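# Netetti cord set

Demonstrations of tabletop cord handling, collected by hand at the Lunow workspace with two hand-held grippers. The set is meant for training and testing two-arm policies on soft, long objects attached to a rigid one. Card last edited April 8, 2025.

Maintainer: Rūta Grigaitė. Collection: Tõnu Adomaitis and Bindu Sastry. Review: Ojārs Siliņa.

## What is in it

The current release has more than 200 episodes. Each episode holds:

- video from both grippers
- video from the head view
- finger opening for each gripper over time
- gripper pose over time
- a one-line task note written by the person who did the demonstration

An episode covers a single attempt at a single task. Power strips are the main object in this release. Start positions change between episodes, and so does the lie of the cord.
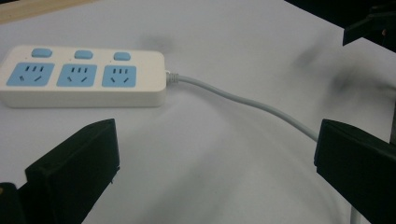
*Gripper view, fingers open, power strip and cord on the table.*

## Views

The two gripper streams are stored as `left` and `right`, named for the hand that held the tool. Don't swap them to match what you see on screen. The fingers take up a good part of the lower image in both streams, and they often hide part of the cord. We left this alone. If your loader crops to a square, check that the finger tips are still inside the crop before you train on it.

Gripper streams are not corrected for lens distortion. The calibration files are in `calib/`, one per tool. If you undistort, do it before resizing.
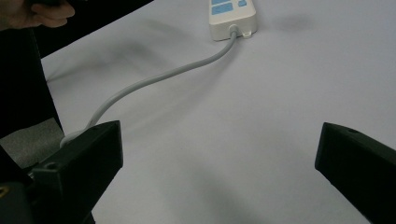 Brightness also differs between the two streams, and exposure was left on auto for all sessions. Shadows on the table move with the hands and arms. A few early models at Udivside treated dark patches on the table as objects, so Gediminas Adomaitis added random shadow augmentation to the sample training config. It is on by default. Turn it off with `--no-shadow`.

## Labels

Every episode has a `status` field:

| Value | Meaning |
|---|---|
| `ok` | Task finished, all streams present |
| `partial` | Task stopped early, streams usable |
| `bad` | Do not train on this |

`bad` episodes are kept out of the default split but are still in the archive. Ojārs checked the status of every episode in the test split. In the training split he checked a sample only, so expect some wrong values there. There are no contact labels and no cord keypoints. We may add keypoints in May for the test split.

## Head view

The head stream is the one to use for working out how the two tools relate to each other and to the object. It is also the stream with the most in it that you may not want.

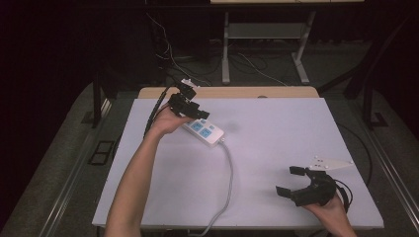
Background masking is up to the user. We ship no masks, and the sample config trains on the full image. The head stream takes in a lot beyond the work surface: table frames, gray carpet, and loose black and white cables on the floor. Those cables matter if you run a cord detector, because a detector that does well in the gripper views can still fire on the floor in this one. Bindu's script `tools/crop_board.py` cuts each image to the white board and gets rid of most of these hits. It does not deal with the black cables on the tools themselves.

## Known problems

- In 6 episodes the right gripper stream starts late. They are marked `partial`, and the missing time is padded with blank images.
- 2 episodes have no task note.
- Finger opening is noisy near fully closed. Smooth it or clip it.
- The task notes are not consistent. Tõnu writes "cord" and Bindu writes "cable" for the same thing. Treat the two words as equal.

## Splits

Train and test are split by session, so no session is in both. If you make your own split, please keep to this. Episodes from one session look very much alike, and splitting at random gives test scores that are too high.

## Use

The set can be used for research inside the Laur project and by its partners. Hands and forearms are visible in the head stream. Don't pass the raw video to anyone outside the project without asking Rūta first.

Send corrections to the maintainer with the episode number and the stream name.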